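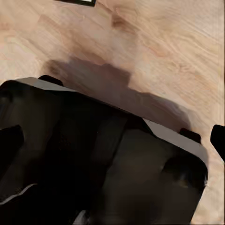 Jul 13, 2026

Glue notebook, carrying on from the last batch. Consuelo asked me to write this one up properly as she's taking over the hide glue side in September, so here goes, with the swearing taken out.

Started with the leftover pearl glue from the Tosska tub. Weighed out 10 g dry, covered it with cold water and left it overnight in the fridge. By breakfast it had swollen up like frogspawn, lovely! Brijesh had his bottle from Olvera soaking next to it and that one still had hard little centres, so it went back in for another hour while I had a second coffee and pretended to tidy the clamp rack.

Warmed both in the water bath. I want them at 60 and no hotter. The old Tedow pot overshoots if you trust the dial (it read 60, my thermometer said 68, so goodbye to that pot of glue, and sorry Brijesh). Switched to the baby bottle warmer, which is slow but holds steady. Must put a label on the Tedow before Heriberto uses it for his fiddle backs.

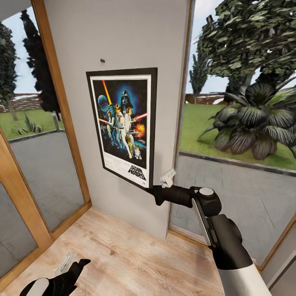 Second go was much better. Brushed it on both faces of the offcuts, rubbed the joint together by hand until it grabbed, then left it alone. Rubbed joints on six pairs, clamped joints on another six. I was fussier than usual about warming the wood first – two minutes with the hairdryer on each piece – and I do think it buys you a bit more time before the glue skins over. Yesenia reckons a pinch of salt does the same job. She may well be right, I've just never got the amount straight.

Broke the first lot from last week on the lever rig. Best clamped pair let go at 1161 N, and the wood tore before the glue line did, so I was very pleased with myself. Worst rubbed pair managed 383, clean break, shiny all over, starved joint. My fault, I'd let the brush go cold while I was chatting to Gumaro about his van.

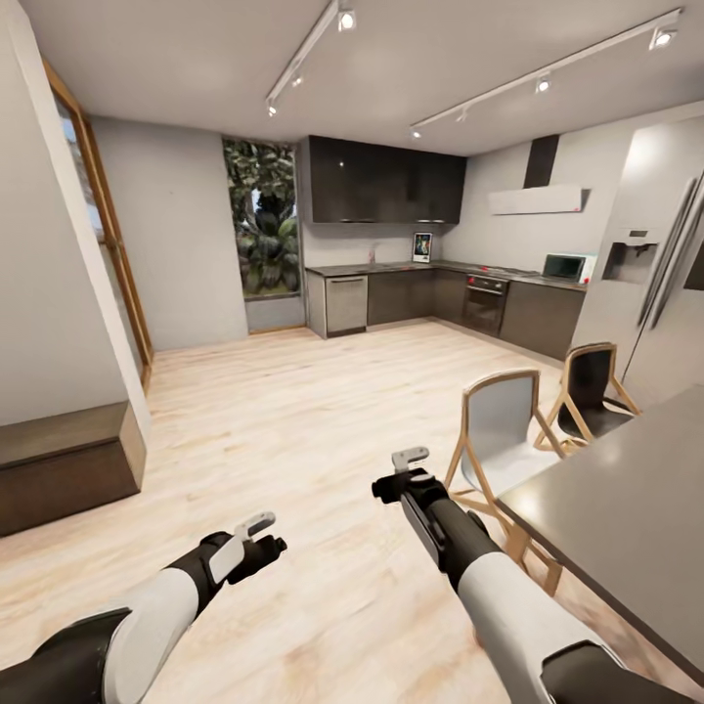 Kitchen end, arms and grippers in front, bench or low cabinet on the left.

Things to sort before the next batch. The Volik liquid stuff in the squeezy bottle wants testing against the pearls, same offcuts, same cramping time. It smells a lot less, I'll give it that. Gumaro is bringing pear and some sycamore, and I'd like at least one oily wood in there too if anybody has a scrap of rosewood they can bear to part with.
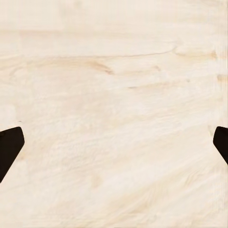
Also I need to settle how long we leave them before breaking. I've been doing a week, Heriberto says two days is plenty, and Consuelo wants both, which means twice as many offcuts to plane (thanks, Consuelo). I'll do the planing if someone else does the sawing.

Spent glue is in the jam jar at the back of the fridge, lid on tight. It's good for another few days, then bin it. Brush is soaking. Pair 4 of the rubbed lot got knocked while I was moving the tray, so leave it out of the averages.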